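Section 4. Setting Up the Compartment Organizer

4.1 Purpose of this section

This section explains how to prepare, divide, fill and label the compartment organizers issued to each work table in the Small Parts Room. It applies to all staff and members who use the tables, and it should be read together with Section 3 (Work Table Surfaces) and Section 6 (Monthly Parts Check). Questions about this section should be directed to Yaa Dramani, Parts Room Coordinator.

The organizers are listed in the stock register under the series name Prernex. Spare dividers and latches are kept in the Atinga cabinet, second drawer. They are not to be taken from another table's organizer.

4.2 Before you begin

You will need the following:

One organizer with its dividers
One soft cloth
Mild dish soap and lukewarm water
One sheet of blank labels and a fine permanent marker
The parts list for your table
One shallow sorting tray

Allow 45 minutes for a first set-up. An organizer that has been in use and only needs to be rearranged can usually be done in less time.

CAUTION: Do not clean the organizer with acetone, thinner or any alcohol-based spray. These products cloud the plastic and may cause fine cracks near the hinge and latches.

CAUTION: Small parts are a choking hazard. Children under 6 are not permitted at the tables while an organizer is open.

4.3 Preparing the table

1. Clear the table of all tools, cups and paperwork. Personal items go on the shelf by the door.

2. Wipe the surface with a dry cloth. Where the table is made up of panels, run the cloth along each seam as well. Pins, jewelry findings and small washers collect there and are easily missed.

3. Dry the table fully if any water was used. Labels will not hold if the organizer is set down on a damp surface and then handled.

4. Place the organizer toward the back of the table with the latches facing you. Leave a clear working area in front of it at least as deep as the organizer itself.

Note: Keep the organizer away from the table edge at all times, including when it is closed. Most of the spills recorded in the past year began with a box that had been pushed to a corner to make room for something else.

4.4 Opening the organizer

1. Hold the body of the organizer steady with one hand.

2. Release the latches one at a time with the thumb of the other hand. Do not use a screwdriver, knife or other tool.

3. Raise the lid slowly. If parts are already stored in the organizer, look through the lid first and check that nothing has lodged between the lid and the dividers.

4. Let the lid open to its natural stop. Do not press it flat against the table.

5. Check each latch for movement. A latch that swings freely is in working order. A latch that is stiff, bent or missing must be reported to Elikem Abugri before the organizer is filled.

6. Set small loose containers, such as those used for beads or lens screws, beside the organizer and within reach. They should stay on the table until the dividers are in place and should not be stored inside a compartment unless the parts list calls for it.

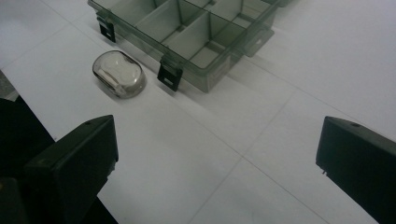

4.5 Placing the dividers

1. Lay out the parts list for your table and mark which items are needed every day. These will go in the row nearest to you.

2. Insert the dividers from the back row to the front. Each divider should slide straight down and rest on the floor of the box.

3. Press lightly along the top of every divider. If one end rises, remove it and insert it again. Forcing a divider into place will widen the slot, and parts will then pass underneath it.

4. Leave at least one compartment empty. It is reserved for parts found on the table or floor during the day and must be cleared at closing.

5. Close the lid once before adding any parts. The lid must come down without resistance. If it does not, a divider is standing too high.

Note: Tables assigned to the Clikholm repair course use a different arrangement, which is posted inside the cabinet door. Do not change the dividers at these tables without the approval of Amerley Essien.

4.6 Filling the compartments

1. Pour the parts into the sorting tray, never directly into the organizer.

2. Remove damaged parts, packaging scraps and anything that does not appear on the parts list.

3. Sort by type first and by size second. Screws of the same length but different thread are to be kept apart.

4. Transfer the parts to the compartments by hand or with a small scoop. Fill each compartment to no more than three-quarters of its depth.

5. Keep steel parts and plated parts in separate compartments. Include a drying packet in the same compartment as any uncoated steel.

6. Do not exceed 300 pieces of any one item in the organizer. Additional stock belongs in the Atinga cabinet and may be drawn when the level at the table is low.

CAUTION: Do not store needles, blades or open pins in a compartment that is not marked for sharps. Staff reach into these boxes without looking, and most injuries reported under this section have been punctures to the fingertips.

4.7 Labeling

1. Write one label for each filled compartment. Use capital letters and give the item name followed by the size.

2. Attach the label to the outside of the lid, directly over the compartment it describes. Labels placed on the dividers tend to peel and will be removed.

3. Write the table number on the side of the box. Do not write on the plastic itself.

4. Copy the finished layout onto Form P-2 and place it in the tray marked for Mansa Lamptey, who keeps the master layouts.

Labels should be replaced when the writing is no longer legible from a seated position. Remove the old label completely before adding the new one. Adhesive that remains may be rubbed away with a little dish soap on a damp cloth.

4.8 Closing and moving the organizer

1. Check that no part is resting on top of a divider.

2. Lower the lid and fasten the latches. Listen for a click at each one.

3. Pull up gently on the front of the lid to confirm that it is secure.

4. Lift the organizer with both hands from beneath. It must not be carried by the lid or by any latch or tab.

5. Keep it level. A full organizer that is tilted sharply may allow small parts to move from one compartment to the next even with the lid fastened.

Note: Up to two organizers may be stacked on a shelf. They may not be stacked on a work table.

4.9 Cleaning

The organizer should be emptied and washed after about 60 days of regular use, or sooner if oil or dust is present.

1. Transfer the contents to labeled cups, one cup for each compartment.

2. Remove all dividers and wash them separately in lukewarm water with mild soap. Do not use a dishwasher.

3. Wipe the inside of the box, giving attention to the corners and divider slots.

4. Rinse, shake off the excess water and stand the box open until dry. Drying with a heat gun or hair dryer will warp the dividers.

5. Return the dividers and parts according to the layout on Form P-2.

4.10 Common problems

The lid does not close. Check for a raised divider or an overfilled compartment. If neither is found, inspect the rim for a trapped part.

Parts have mixed between compartments. Remove the affected dividers and look for worn slots. Replace any divider that can be moved from side to side with one finger.

A latch opens by itself. Stop using the organizer, empty it and send it to Elikem Abugri with a note of the table number.

The plastic has turned cloudy. The organizer may still be used if the contents can be read from the labels. Report the cleaning product used so that it can be withdrawn from the room.

Approved for use by Yaw Owusu, Facilities Office. Revised Mar 21, 2024. Continue to Section 5, Drawing Stock from the Cabinet.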